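Fitting the box to the part

Eifion Parry has specified packaging for small molded components at the Clarkgate plant in Benville for most of his working life. Asked what goes wrong most often, he does not mention crushing or water. He mentions empty space.

"A carton with too much room in it is a carton full of parts hitting each other," he says. "People order one size up to be safe, and then the scratch complaints start."

His method begins with the part, which he weighs and measures at its widest point before looking at a catalog. He then works out how many the customer takes from the carton in a shift. A box holding three shifts' worth sits open on the bench for two of them, collecting dust. For the Hultdale account he cut the count per box and accepted the higher board cost.

Board grade comes next. Clarkgate buys 32 ECT single wall for outer shippers, the figure being the edge crush strength in pounds per inch. Inner cartons are lighter. Parry has no objection to plain white board for the inners, provided the inside surface is clean and sheds little fiber.

"The printed outside is for the sales department," he says. "I care about the inside face."

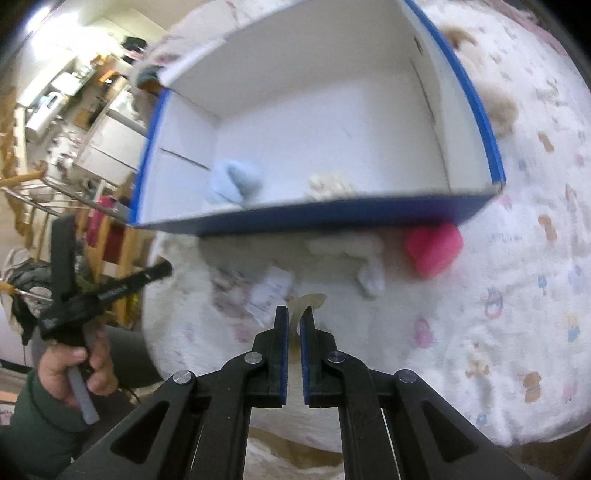

An open white carton with a blue band along the rim.

Mabli Rowlands, who runs incoming inspection at Moriarty, receives much of what Parry ships. Her view of his work is favorable, with reservations. She would like wider flaps, and she would like the lot label on the short side, where it can be read on the shelf.

"We slide them in end first," she says. "If the label is on the long side, I have to pull the box out to read it."

Parry has heard this before. The labeler at Benville applies to the long side, and turning the cartons would mean a second conveyor. He has asked for a quote.

On humidity the two agree. Board loses stiffness as it takes up moisture, and a stack that stands straight in March can lean by August. Rowlands limits stacks to 30 inches in the summer months. Parry leaves new board in the packing room overnight before it is folded, so that the score lines bend without cracking.

Neither has much interest in foam inserts for small parts. Rowlands dislikes the crumbs. Parry prefers a folded board divider, which stores flat and goes into the same recycling bale as the carton.

He is now testing a divider with two cross slots in place of three. Rowlands has been sent a sample lot and will report on it once it has gone through inspection.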